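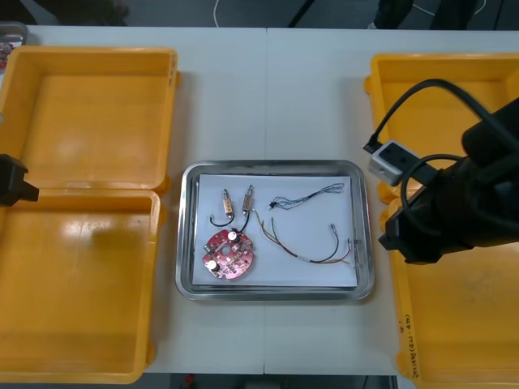 The tray, the bins and one small gadget in pieces.

I've been teaching a pair of robot arms to sort electronics scrap, and I'm a bit obsessed! It's a short contract at Assefa, out past Flondale, and the job is simple to say: take the bits off the paper and get each kind into its own yellow bin. I drive the arms by remote, the software (it's called Pusis) saves every move, and later the arms have a go on their own.

The circuit board I can manage. It has an edge you can grab — even I can line that up. Wires are another story. They roll, they spring, they hook onto their neighbours, and I'm forever coming in at the wrong angle. My best trick so far is to forget the coloured ends and go for the thickest part.
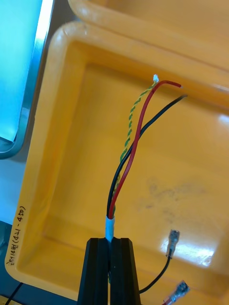
Fingers closed on the jacket, three wires waving about on top.

A grip like that one makes my whole morning. Grab a single wire instead and the rest swings wherever it likes, and I don't want the robot picking up that habit from me.

We need 3000 good runs and I've done 783, so there's a way to go. My record for one day is 86 (my thumbs were toast, and I went straight home to Clirthorpe and ordered noodles). I throw out any run where I dither too much, even if the part ends up in the right bin. Next week I'm on the small connectors, so wish me luck.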